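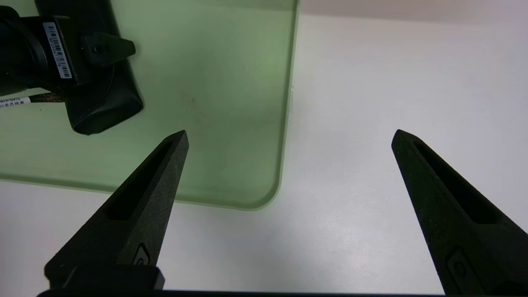 Two arms, one tray and a lot of towels

Liên Đàm starts work at 7 in the morning, before the heating in the building has caught up. She runs data collection at Gratlow, a small company that trains two-armed robots to do household sorting. Her group gathers the examples the learning system is trained on, and for most of the winter those examples have been towels, bottles, baskets and a tray.

"People ask to see the robot thinking," she says. "What we have most of the day is a person moving two arms and another person writing things down."

The person moving the arms is usually Ismael Lins. He came to Gratlow from a job repairing sewing machines and has been an operator since the company's first rig. He controls both arms at once, one with each hand, and the system records what the cameras see along with the position of every joint. One recording of one complete task is called an episode. The towel set stood at 2172 episodes in February.

Lins says the grippers took some getting used to.

"You have two fingers and they don't feel anything the way yours do. With cloth, you pick a fold and you close on it. If you go for the flat part you get nothing, or you drag the whole thing. With a bottle it's the opposite problem. It's round, it wants to turn."

He practices a new object until he can move it without stopping to think, and only then does he start to record. Pauses are a problem. If the operator hesitates above a basket for three seconds, the model may learn to do the same, and Đàm has thrown out whole mornings for that reason. Of the first 440 episodes in the towel set, she kept 242.

"That was my fault as much as Ismael's," she says. "I hadn't written down what a good one was. We were both guessing." 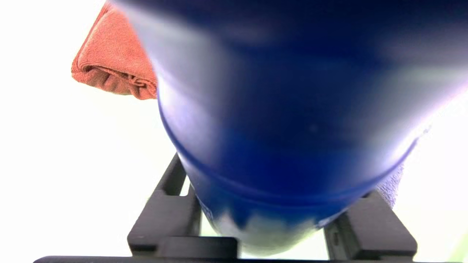
Why do you need so many recordings of the same task?

"They aren't the same to the model," Đàm says. "A towel lands a little differently each time, the basket is turned a few degrees, the light changes in the afternoon. If I give it ten perfect recordings, it learns those ten. I want it to see the towel in every place it could reasonably be."

The instructions for each session fit on one page. Đàm writes them on Sunday evening, at home, and admits that she changes them by Monday lunch. A page gives the objects, which basket each one belongs in, and how the starting layout should vary from one episode to the next. It also says which arm should do what. Leaving that open was an early mistake, Lins says, and the two of them disagree a little about how bad it was.

"If something was in the middle, I'd use whichever hand I felt like," he says. "To me that's natural."

Đàm sees it differently. "For the model it's two answers to one question. With enough data it can sort that out. We didn't have enough data."

They settled on a rule: the nearer arm takes the object, and for anything in the middle the page decides.
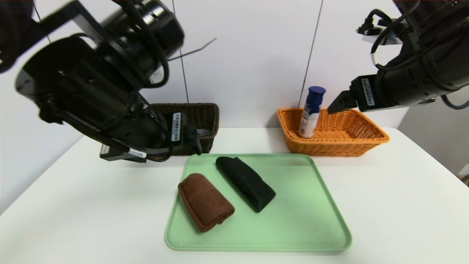 The table at Gratlow, with both arms over the baskets and two folded towels on the tray.

Each arm carries its own small camera near the gripper, and a further one looks at the table from higher up. Lins works mostly from the high view. The close views matter more to the model, Đàm says, especially in the last few inches before the fingers close. They are also the hardest to check. A large object can fill one of them almost completely, and a reviewer then has to go to another camera to find out what is going on.

Reviewing falls to Erhan Kurtuluş, who joined part-time in the fall. He watches every episode at double speed and marks it keep, drop or ask. The third mark was his idea.

"Sometimes the towel goes in the basket but one corner hangs over the side," Kurtuluş says. "Is that done? I don't want to be the one who decides that alone on a Thursday night. So I mark it, and we all look at it."

Hanging corners now count as done if the towel stays put when the arm moves away. A towel that has to be pushed down afterward also counts, and Đàm would like more of those. She has started asking Lins to include small mistakes on purpose – a fold that slips, a grasp slightly too high – and to record the correction as part of the episode.

"I hated that at first," Lins says. "You spend months learning to do it cleanly, and then she asks you to do it badly."

"Badly and then well," Đàm says.
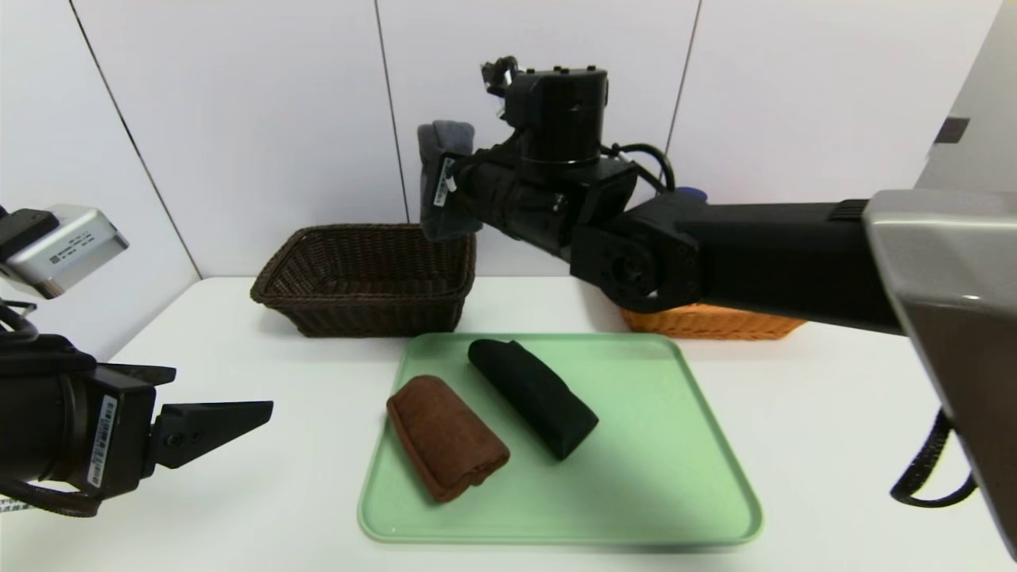

What comes next

The next set will use the same table and baskets with a wider range of cloth. Thin fabric is at the top of Đàm's list. It folds over the fingers and hides them from the close cameras, and the current model does poorly with it. She expects to drop a large share of the early episodes again.

Lins has asked for shorter sessions. He now records for 40 minutes and takes a 20-minute break, and Kurtuluş says he can see the difference in the afternoon files. Đàm is looking for a second operator as well, partly to give Lins a rest and partly for the data. One person's habits show up in everything he records, down to the angle at which he likes to approach a basket.

"The model moves like Ismael," she says. "I'd like it to move like a couple of people."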